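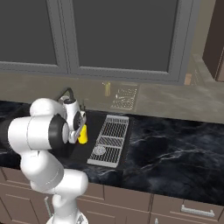
Dinner for none, dishes for 2,000

PLARNPORT. The sink never gets used for dishes, in the usual sense. No water bill, no plumber. It exists on a server in a rented office over a tire shop, and most days it is the busiest kitchen in town.

The outfit is called Lirkari. Small, loud, behind on everything. What they make is examples. Not software, not robots. Examples, by the batch, of an arm doing a chore, so that somebody else's learning system can chew through them and come out a little less clumsy. Pick up a sponge. Put a cup in a sink. Move a thing from here to there and let go at the right moment.

The current order is called Dreleo and it is all kitchen. 2,000 finished runs, due end of February. When I visited they were well short and didnt want to talk about how short.

How a run gets made

A person sits down with a hand controller. The simulator deals out a kitchen: counter color, cabinets, where the sink goes, what's lying around. A line of text comes up with the job. The person drives the arm through it, start to finish, and every joint angle and gripper command gets logged along with the camera views. Then a key press, keep or toss. Then the next kitchen.

Sounds easy. I tried it. Took me nine goes to get hold of a cup, and on two of them I knocked the thing clean off the counter. The trick is depth. On a flat screen you think the fingers are over the cup and they are behind it, or in front, or way too high. The regulars flip between camera views without thinking, the way you check mirrors in a car.

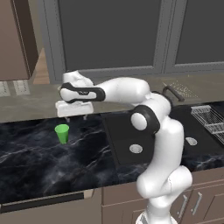 Simulator still: Lirkari / Dreleo kitchen set

The green cup job is a favorite on the floor. Cup on the counter, double sink next to it, arm comes in from above with the fingers open. Short, clear, hard to argue about. A good operator lands 59 keepers in a shift on a job like that. The long ones, with doors and drawers, are more like 35, and people trade shifts to get out of them.

Tossed runs are not deleted. They go to a separate pile and the buyers pay for that too, at a lower rate. A system that only ever sees clean grabs has no idea what to do when one goes wrong, so the messy stuff has a market now. It did'nt two years ago, I was told.

What counts as good

This is the fight, pretty much every day. Fast or smooth? Do you want the arm to go straight for the cup or pause above it first? Operators pause. Everybody pauses, it's human, you hover and check and then commit. But feed a system enough pauses and it learns to pause, and sometimes it learns to pause and then just stay there.

So there's a house rule against hovering. It is taped to the wall and mostly ignored.

Other rule: change something. If every cup goes in by the same path, the set is worth less. Come from the left. Set it down near the drain, then next time far from it. Put it in the other basin if the text allows. Reviewers pull 100 runs from each batch and play them back at speed, and if they all look like one run they send the whole batch back. That happened once with an earlier order and the mood hasn't fully recovered.

Then there's the end of the run. Where's the cup, is it upright, did the fingers let go, is the arm clear? The last bit gets its own check, with a wide view over the sink. A cup standing in the basin and an arm well off to the side is what the reviewers like to see. A cup on its side is a coin flip.
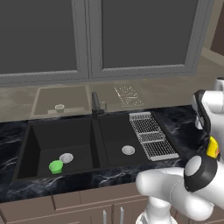
Why not a real kitchen

Money, first. A real arm needs a real room and somebody to pick the cup up again after every try. In the simulator that's one key. Counter goes from white to black marble, also one key.

Juhl is the other half of the answer. That's the company taking delivery, and it does have real arms, in a real test kitchen, and the plan is to mix a small pile of real runs in with the big pile of fake ones. Whether the mix holds up with steam and grease and bad light is their problem, people at Lirkari say, and they say it quickly. Simulated marble is always clean. Simulated cups weigh what the file says they weigh.

I asked to see a system trained on the first chunk of Dreleo. Not ready, come back in February. Meanwhile a new batch was loading, with a cabinet job up first, and two operators were already arguing over who had to take it.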